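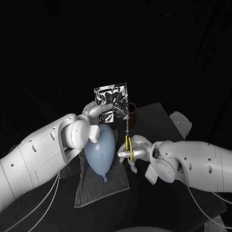 Figure 4. Small articles on a dark tabletop.

4. Party goods in the residual stream

4.1 Scope and sorting rules

Party goods were treated as a separate class in the Trutau audit. In earlier audits of the same catchment they had been placed under "other plastics" or "other rubber", and their share could not be recovered from the published totals. The class covers balloons, ribbon, printed cards, paper plates bought as a set, foil packets sold with party supplies, and the loose trimmings left when any of these are cut or opened. Gift wrap was excluded, having been reported with paper and board in Section 3.

The audit took in 43 households over 4 weeks in August. Bins were collected before 6 am and sorted the same morning at the Plurholm shed. Each article was weighed after surface moisture had been wiped off. Balloons still holding air were cut at the neck and flattened before weighing, and the knot was kept with the body. Fragments smaller than a thumbnail were weighed together and left out of the item count.

Of the 788 items assigned to the class, 195 were balloons or parts of balloons. Ribbon was the next most frequent entry, followed by printed cards. Foil packets were few but were spread evenly across the collection rounds. 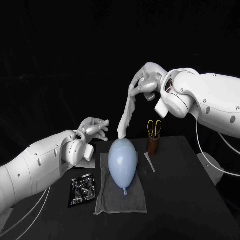
Figure 5. Balloon at a dark table.

4.2 Condition of balloons at disposal

Balloons reached the bin in one of three states: inflated, partly deflated or torn. An inflated balloon takes up far more bin volume than its mass suggests, and households that discarded several at once often presented a bin with the lid raised. Lid position was noted at the kerb and is used in Section 5 as a rough sign of overfilling.

Torn balloons were the hardest to assign. Dull, stiff pieces of rubber could be confused with glove fingers, and the sorters were told to stretch each doubtful piece and look for a rolled lip. Where no lip was found the piece went to "other rubber". The balloon count is therefore likely to be low.

Ribbon was tied to the neck in many cases. It was cut off and weighed with ribbon, following the Dutelo sorting guide. The Janssen method leaves the ribbon attached, and for this reason the two sets of results should not be compared by mass. They can be compared by item count. 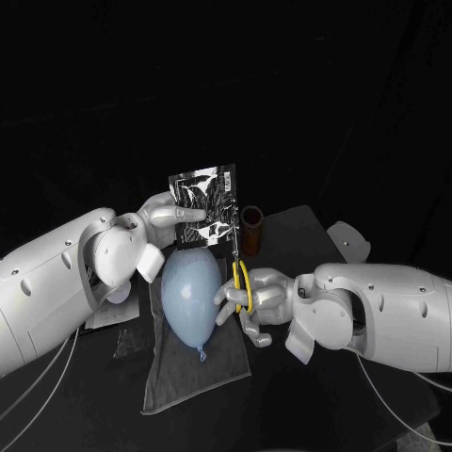
4.3 Packets and printed cards

Foil packets were sorted by feel and by a crush test. A packet that sprang back when released was recorded as metallised film, and one that held its shape was recorded as foil laminate. Neither type is accepted in the kerbside recycling bin at Trutau, although both were found there during the check sort.

Printed cards raised a different problem. Plain card belongs with paper, but cards with a glossy coating were kept in the residual stream. The tear test was used: a visible film at the torn edge meant a coated card. Cards with glitter were treated as coated without testing.
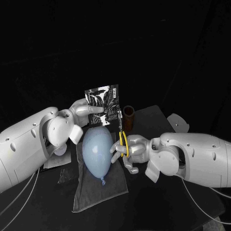

Figure 6. Pale blue inflated balloon on a folded grey cloth, with a black-and-white printed card and yellow-handled scissors.

Contents left inside packets were emptied and weighed as residue. Damp packets were dried on racks overnight and reweighed, and the dry figure was used in all later tables.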